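Tea, biscuits and a pretend kitchen full of arms: an afternoon at the Pendside open day

Nov 13, 2018

I had been meaning to get over to Pendside for the best part of a year, and every time I fixed a day something else came along - a cold, a family christening, and once a bus that simply went past me with its lights on. So when the invitation to their open day arrived I put it on the fridge and told everybody in the house I was not to be moved.

The man I wanted to see was Hafþór Bundgaard, who looks after the simulation side of things there. He met me at the door in a very large jumper, asked whether I had eaten, and walked me up two flights of stairs to a long room where the visitors were already gathering in front of the screens. 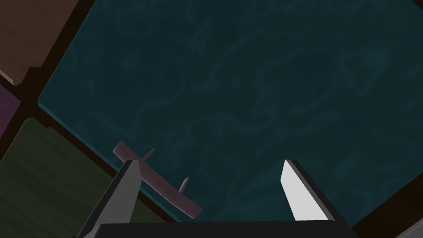
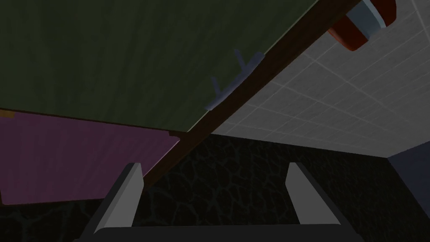 The simulated gripper and its surroundings, as drawn by the computer.

"People come in and they want to see metal," he told me, once we had found two chairs and somewhere to put our cups. "I understand that. I like metal too. But most of what we do in a week happens in a world we have made up, and I thought for once we should open the door to that part and let people sit in it for a while."

He has a gentle way of talking, with long gaps in which you think he has finished and he hasn't. I learned quite quickly to leave the gaps alone.

I asked him, because I felt somebody ought to, why you would go to the bother of making up a world when there is a perfectly good one outside. He laughed and said his mother asks him the same thing.

"In the real workshop, if I want to try a task again, somebody has to walk over and put everything back. Then the gripper pinches something too hard and we have to mend it, and that is the afternoon gone. In the simulator I press a key and the whole room is as it was. I can change the floor, I can change the colours, I can move the lamp. I can be very rude to the robot's program and nobody has to sweep up."

The open day had been set up in sessions of 30 minutes, with eight visitors in each, and I was allowed to stay on through several of them, which was kind. The idea was that you took the controls and steered a gripper about in the simulated room yourself. Punell, the name they have given to the program that runs it all, kept a record of how each person got on. I was slightly alarmed by this, but Hafþór promised that it did not keep anyone's name.

My own turn was a humbling affair. I had watched a boy of perhaps eleven do it before me, hardly looking at his hands, and had formed the idea that it must be easy. I went forward when I meant to go down. I went down when I meant to stop. At one point I lost all sense of which way up I was and had to be talked back, rather as one talks a nervous driver out of a tight parking space.

"Everybody does this," Hafþór said, and then, after one of his gaps, "You did it a bit more than everybody."

What struck me, once I had calmed down, was how little you can tell about distance when you are looking from the gripper's point of view. You have no body to judge things by. I said so, expecting to be told that I would get used to it, but he pulled his chair in closer and became very animated.

"Yes! This is exactly the thing. You have lived all your life with two eyes and a neck, and you lean over without thinking about it. The program has a picture and some numbers. When visitors sit down and find it hard, they stop asking me why the robot is so slow. I have had grown men apologise to it."

Pendside is a small outfit, smaller than I had pictured. The work on show was shared with two others, Darnis, who make the fingers for the real grippers, and Massawe, who (if I have understood this properly, and I asked twice) provide the surfaces and patterns that get wrapped round everything in the simulated rooms. I would never have thought of that as a job. Hafþór says it is one of the most important ones.

"If every floor is plain and grey, the program learns plain and grey. Then you take it to a real house, and a real house has some terrible tiles that somebody's uncle chose, and it is lost. So we give it terrible tiles from the beginning. We give it combinations no person would ever live with. My wife saw them and asked me if I was feeling all right."

They first tried an open day in February, he said, and it did not go well. The room was too cold, the screens were facing the windows, and they had made the mistake of starting with a talk. By the end of the talk half the audience had drifted off in search of the coffee. This time there was no talk whatever. You came in, you sat down, and if you wanted something explained you asked whoever was nearest.

I did a good deal of asking. A young woman at the next desk showed me how the same small job can be played back again and again, each time with something altered, and how they look for the places where the program comes unstuck. She had a list of these, 104 of them, printed out and stuck along the wall with little bits of green tape, and she was very fond of some of them. I said it must be discouraging to look at a wall of failures all day. She seemed surprised, and told me the wall had been a lot longer before the summer.

I wondered aloud to Hafþór whether he ever worried that the made-up world was too tidy, and that the real one would always have something up its sleeve. He thought about it for so long that I drank most of my tea.

"I worry about it every day," he said. "There is no dust in there unless I put in dust. Nothing is sticky. Nobody's child has been at it with jam. So we go back and forth, we try it here and then we try it down in the workshop, and the workshop tells us what we forgot. Last month it was a draught. We had a door open and a paper bag moved, and I had never once thought of a draught."

The last group went in late and came out later still, two of them arguing about whose go had been cut short. Hafþór let the argument run and then gave them both another turn, while somebody behind us began stacking the cups.

He is hoping to have the next open day on a Saturday, so that more families can manage it, and would like to have the workshop open at the same time. I have asked him to save me a place. He said he would, and that he would book me in for a double session.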